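Spent most of this week teaching by teleop again. Task is wiping a metal tray with a paper towel, right hand does the wiping, left hand stays out of the way.

I did 155 demos before lunch on Wednesday. Kept them all at first, then went back and threw out 17 where I paused too long between strokes. The policy learns the pause. It will stop mid-wipe and sit there.

Kojo Agyeman does it differently. He moves slower than I do but never stops, and his demos train better than mine. I'm trying to copy him.

Hardest part by remote is pressure. I can see the fingers on the towel but I can't feel the tray. Push too little and the towel slides around on its own. Push too hard and the tray walks across the cloth.

We tried showing it by hand too, just holding the wrist and guiding the arm through. Pressure is easier that way. Finger pose is worse, because you only have two hands and the robot's fingers need looking after as well.

Clutter stays on the table on purpose. Toothpaste, rope, a toy block, a box. Zdeňka Bednárik moves things between takes so it doesn't learn one layout.
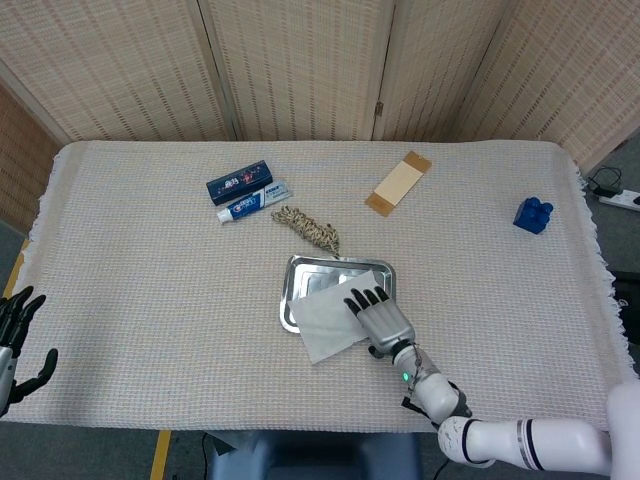

Flat fingers work better than curled ones. With curled fingers the towel bunches up under the tips and you lose the contact area.

Next batch is 16 runs with the tray turned sideways. If those go in cleanly I'll retrain over the weekend.

Ruben Van Hecke asked if we could use a sponge. Maybe in the spring. The towel is harder and I'd like to get it working first.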